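# Gears First, Dishes Later

Sorin Begović runs a bench assembly cell at Trernport, a small maker of reduction drives, and every December he prices a robot for it. The job is a gear train: wheels, a pulley, pins, a housing. A trained person does it without looking up. Most of the current effort to automate it takes place in simulation, where a dropped part costs nothing and the bench can be reset between attempts.

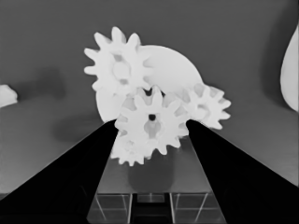
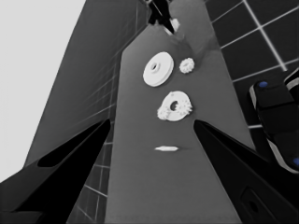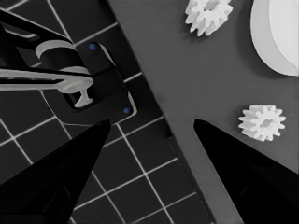
*Simulated gear assembly, shown in three views from the robot's side of the gripper. White parts, black fingers.*

Picking up a gear is close to a solved problem. A two-finger gripper with narrow tips can approach a part on a flat surface, close on it, and lift. The difficulty starts at the next step. A bore has to go over a pin with very little clearance, and the teeth have to enter the gaps of the gear beside it. If the teeth land on teeth, the robot must turn the part by a fraction of a pitch and try again. People do this by feel.

Sơn Cù, a controls engineer at Gevow, spent most of last year on that fraction of a pitch. His group trains a policy on rendered scenes and then moves it to a physical arm.

"The simulator gives you perfect geometry and approximate friction," he said. "On the bench you get the reverse problem. The friction is whatever it is, and you don't know exactly where anything sits."

Gevow's last internal trial covered 452 insertion attempts on hardware. Cù would not release the success rate. He did say that 16 attempts ended with a part on the floor, and that 3 of those parts were pins. A pin lying on its side is a poor target. It is short, it rolls, and the fingers can hide it from the camera in the final moments before contact.

Vision is a second weak point. White plastic on a gray table offers little texture, and meshed gears blend into a single outline. Trinidad Rivadeneira, who writes perception software at Herkau, prefers to segment parts before they are brought together and track them from there. Once they touch, she said, the boundary between one gear and the next is mostly a guess.

Household work is harder for a plain reason: the parts are not known in advance. A gear has a drawing. A dish towel does not. Vicente and Cristóbal Maldonado, brothers whose firm Gautier tests service robots for appliance makers, run a kitchen course with 16 tasks, among them loading a rack, wiping a counter, and pairing lids with containers. Lids give the most trouble. Cristóbal Maldonado compares them to gear insertion with the tolerances removed and the shape changed every time.

"If it can't seat a gear it has a CAD model for, I don't expect it to seat a lid it has never met," he said.

Begović has set his own threshold. The machine must assemble a full train, recover from a missed mesh without help, and run a shift before anyone touches it. He has seen each of those demonstrated separately. He plans to ask for quotes again this December, and he has kept the floor space next to the cell clear.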